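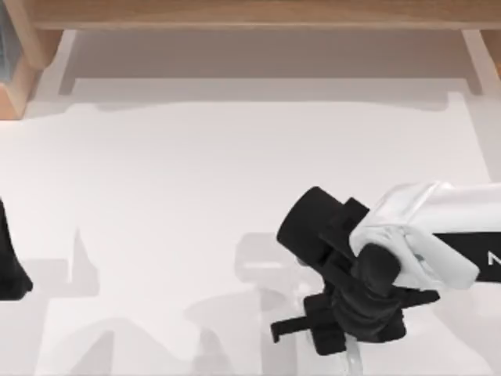

*Figure 4-1. Shelf unit, light wood.*

## 4. Filling and Starting the Water System

Pirneo Sundeck restroom building, tank-fed models
Revised 20 May 2020

This section covers the first fill after installation and the start-up at the beginning of each season. Both follow the same steps except where noted. It applies to buildings with the storage tank, the Isar pressure pump, and Nieto flush valves. For buildings connected directly to a public main, skip 4.3 and 4.4 and start at 4.5.

Finish Section 3 (Electrical) before you begin. The pump circuit must be wired and tested but switched off at the panel.

### 4.1 Before you start

You will need:

- Two adjustable wrenches
- A pressure gauge with a hose-thread fitting
- Potable-water hose, long enough to reach the fill port
- Unscented household bleach, labeled for treating drinking water
- Chlorine test strips that read to at least 200 ppm
- Rubber gloves and eye protection
- Bucket and dry rags

Lock the public doors and hang the CLOSED sign from the spare parts box. The building must stay closed until the last flush in 4.4 is complete.

**Note:** All valves in the service chase have a brass tag. The tag numbers match the drawing on the inside of the chase door. If a tag is missing, trace the pipe by hand before you turn the valve. Do not rely on the pipe color in buildings that have been repaired.

### 4.2 Checking the chase

1. Open the chase door and hook it to the wall.
2. Check that the drain cocks at the low points are closed. There is one below each basin and one at the pump inlet. A cock is closed when the handle is crosswise to the pipe.
3. Check that valve V1 (tank outlet) and valve V2 (building supply) are closed.
4. Push each union nut by hand. Any nut that moves must be tightened a quarter turn with two wrenches, one holding the fitting.
5. Remove the plug from the tank vent and store it on the hook next to the fill port.

**Caution:** The vent plug is fitted for shipping and for winter storage. Running the pump with the vent plugged can pull the tank walls inward. Damage of this type is not covered by the warranty.

### 4.3 Filling the tank

The tank holds 1,557 gallons to the overflow. For a first fill, the supports must have been checked for level as described in 2.6. A full tank must not be shimmed.

1. Rinse the fill hose for one minute onto the ground, away from the slab.
2. Connect the hose to the fill port. Hand-tight is enough.
3. Open the hose valve halfway and let the water rise until it covers the outlet fitting.
4. Close the hose valve and inspect the outlet fitting, the sight tube, and the underside of the tank.
5. Wipe any wet spot and wait five minutes. If it is wet again, drain the tank and reseat the fitting.
6. If the fittings stay dry, add the bleach through the top hatch. The amount depends on the strength printed on the bottle; see the dosing table in Appendix B.
7. Open the hose valve fully and fill until water reaches the top mark on the sight tube.
8. Close the hose valve, disconnect the hose, and cap the fill port.

**Warning:** Never mix bleach with toilet bowl cleaner, descaler, or any product that contains acid or ammonia. The mixture gives off toxic gas. Leave the chase door and both public doors open while you handle bleach, and have a second person at the doors to keep visitors out.

### 4.4 Priming the pump and disinfecting the lines

1. Open V1. Water will enter the pump housing.
2. Loosen the bleed screw on top of the Isar pump one turn. Tighten it when the air stops and a steady stream comes out. Catch the water in the bucket.
3. Open the basin faucet farthest from the pump. Metering faucets close by themselves, so use the holding clip supplied with the building.
4. Open V2 slowly, over a count of ten.
5. Switch on the pump circuit at the panel.
6. Let the faucet run until it stops spitting, then remove the clip.
7. Work back toward the pump, running each remaining faucet in turn until you can smell chlorine.
8. Operate each flush valve three times, with a pause between flushes for the bowl to refill.
9. Dip a test strip at the farthest basin. The reading must not be above 200 ppm. If it is, dilute the tank as shown in Appendix B and repeat from step 6.
10. Switch off the pump and leave the treated water in the lines for the time given in the dosing table.
11. Drain the tank through the washout, refill it with plain potable water, and run every fixture again until the strip shows a level allowed by your local health department.

Treated water from the washout must not run into a stream, pond, or storm drain. Ask the local authority where it can be discharged. Sites with a small septic system should have it hauled away.

**Note:** If the pump runs but no water arrives within two minutes, switch it off and repeat step 2. The Isar pump is not rated to run dry. The red lamp on the control box lights when the dry-run cutoff has tripped -- hold the reset button for three seconds to clear it.

### 4.5 Setting the pressure

The regulator is set at the factory to 58 psi. Check it at every start-up, even when the fixtures seem to work normally.

1. Fit the gauge to the hose-thread tap next to V2.
2. With no fixtures running, read the gauge.
3. If the reading is off, loosen the locknut on the regulator. Turn the screw clockwise to raise the pressure or counterclockwise to lower it, a half turn at a time.
4. Operate one fixture after each adjustment, let the needle settle, and read again.
5. Tighten the locknut and take a final reading.

**Caution:** Do not set the regulator above 70 psi. Higher pressure will shorten the life of the diaphragm in the Nieto flush valves and can make them stick open.

### 4.6 Adjusting the flush valves

Each Nieto valve has a control stop under a screw cap on the supply side. Remove the cap and turn the stop with a flat screwdriver. Open it until the bowl clears in a single flush, then close it slightly if water splashes above the rim. Refit the cap. The caps for accessible stalls are the tamper-resistant type and need the key from the spare parts box.

A valve that keeps running after a flush usually has grit in the bypass hole. Close its control stop, lift out the diaphragm, and rinse it in clean water. Do not clear the hole with wire.

### 4.7 Start-up record

Write the final pressure, the last chlorine reading, and the date on the card inside the chase door. Buildings opened in June or later, after a full winter drained, should also have the inlet strainer cleaned (see 7.2) before the card is signed.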